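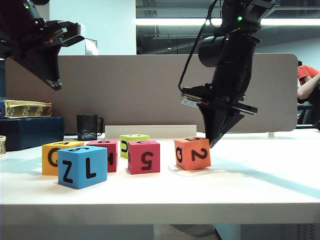 Foam cubes on the white tabletop, start layout, fixed view.

Gestham Cubes – object set and layout notes
Version of 24th May

Summary
Gestham Cubes covers a tabletop tidying activity with soft foam letter-and-number cubes. This file documents the cubes, the table and the layouts. Annotation files are covered in the Pallis notes.

Objects
Material: foam.
Colors in the layout shown: yellow, light blue, crimson, lime green, pinkish red, orange.
Markings: black characters, letters and numbers mixed. A cube may carry a different character on each face.
Naming: cubes are identified by color only. Characters are not used as identifiers, as several are hard to tell apart when turned (a curved mark may be G, Q or C).
Crimson and pinkish red are separate labels and must not be merged.

Surface
White tabletop with a beige partition panel. Items on top of the partition are outside the object set and have no label.

Layouts
32 layouts, each with a loose cluster as the start state. Cube rotation is free – sideways and upside-down characters are valid. Overlap between cubes in the view is allowed.

Contents
layouts/ – start positions by color
tidy/ – 300 sequences, cubes gathered into one row
stack/ – 800 sequences, stacks of 2 cubes
labels.txt – color names, one per line

Known issues
Character labels in stack/ are incomplete. A corrected list is planned for June.
Color names in the older Zulta release differ: "pink" there is "pinkish red" in this one.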